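Shop Notes: Setting Up a Table for Hand-Held Gripper Recording

Filed under: Workshop, Small Robots, Table Work

These notes come out of the Ulley desk-clearing study, where people did ordinary desk jobs with a gripper in each hand and the recordings were used to train a two-arm robot. The write-up covers the training side. What follows is the bench side: tables, cables, objects and hands. Most of it was learned by Touran Mohammadi and Abdelilah Metwally, who ran the recording. Loan Trương added the parts about markers.

The short version of the result, for those who only want that: we kept 929 recordings. A policy trained on all of them did worse on unfamiliar tables than a policy trained on a smaller set where the table and the clutter had been changed often. So if you have one afternoon, spend it moving things around.

The table

Use a table you can walk around. Round ones and rounded corners are fine, and a mix is better than a matched set. We used whatever furniture was in the room and shifted it between runs.

Wipe it first. Crumbs and sticky rings make light objects drag in a way the robot won't meet anywhere else.

Pale wood grain worked well for us. Glossy white tops gave the gripper cameras trouble under the tube lights – the exposure kept hunting whenever a hand came close. If white is all you have, turn off the light right over the table and leave the others on.

Leave the background alone. Early on we cleared away chairs and bottles behind the table, and the policy from those runs got confused by the first chair it saw. We stopped clearing.

Markers

Each gripper carries a cube with square black-and-white markers, and its position is worked out from those. Keep the faces clean and flat. A lifted corner is enough to make the track jump.

Check the cube for play before each block of recordings. Hold the gripper body still and push the cube sideways with a thumb. If it moves, stop and tighten it. Loan found one that had been creeping since morning, and that whole block went in the bin.

Don't use clear tape over a marker. It shines. If a face is scuffed, print a new one on matte paper and stick it down with a thin glue, starting from the middle and smoothing outward.

Long sleeves can slide forward and cover a face when you reach. Roll them up or wear short ones.

Cables

A thin cable on a gripper catches on table edges more than you'd think. Let it run down past the wrist and hang clear of the tabletop. If you use a sleeve or a strap, fasten it at the forearm and leave enough slack to turn the hand fully over.

Chargers and extension leads should come from behind the operator where possible. Where the only outlet is across the room, tape the lead down at the walking spots. Ours was left loose for the first week of October and Arash Nazari stepped on it twice, once hard enough to end the run.

Picking objects

Start with things that already live on a desk: a mouse, a bottle, a pouch, a phone. We ended up with 11 objects in the regular rotation. A few notes on the ones that gave trouble:

Clear bottles. Leave some water in. An empty one tips when the fingers close unevenly, and then you are recording a rescue. Grip below the shoulder.

Lidded jars. If there is a loop on the lid, decide before the session whether people should use it. Half of ours did and half took the jar by the body, and the policy hovered between the two. Both ways are fine if you label them.

Coiled cords. Set the handset down first and let the cord settle before you let go. If you pull back early the cord drags the handset with it.

Soft pouches. Close the fingers on the thick part, away from the zipper pull. Zip it shut before the run unless the zipper is part of the job.

Flat things, such as a phone lying face down. Slide it to the table edge with one gripper and take it with the other. Nayara Batista worked this out and it is in the released instructions as the Villca move, after the old name of the room.

Small round things. Come down from above, slowly. Coming in from the side sends them across the table.

Moving your hands

Go slower than feels natural. Not slow motion, just the speed you'd use with a full cup.

Stop for a beat before closing the fingers and again before opening them. The pauses helped more than any other single change. On the Grondis test table, drops went down once everyone was doing it, though Arash thinks part of that was simply practice.

Look at what you are about to touch. The head camera only sees what you face, and people who glanced at the screen in mid-reach left gaps.

Keep both grippers in the head view as much as you can. When one hand has nothing to do, hold it over the table. Don't let it drop to your side.

Standing and sitting are both worth recording. Sitting brings the elbows low and changes the angle of the jaws, and a set made only of standing runs did poorly on low reaches. Swap every so often.

Take a break after 3 blocks. The grippers are not heavy but the wrists notice. Most bad grasps in our log are from late in a session.

Between runs

Move at least two objects, and turn one of them. Lay a bottle down now and then. Swap something out completely every few runs.

Bring in a second table if there is one, or turn the first so a different edge faces you. In the Neltow comparison, which used the same number of recordings on each side, the set with more table changes came out ahead on every object but the mouse. We don't have a good explanation for the mouse.

Write down mistakes as they happen. A run with a fumble and a recovery can be kept if it is marked. An unmarked one costs somebody an evening later.

Blur faces before the files leave the room. The operator's own face turns up in the gripper views more often than people expect, mostly when they lean over.

At the end of the day, charge everything, put the cubes somewhere nothing will be set on top of them, and copy the log before the video.
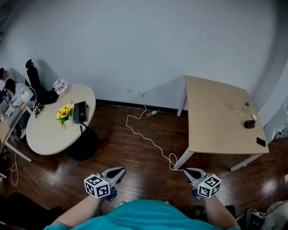
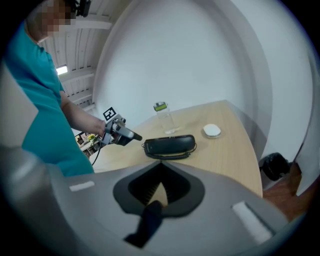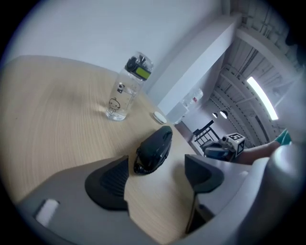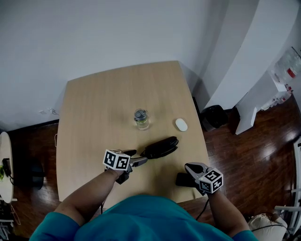

Hand-held grippers at work in the Ulley study. First and last: head camera. Second and third: gripper camera.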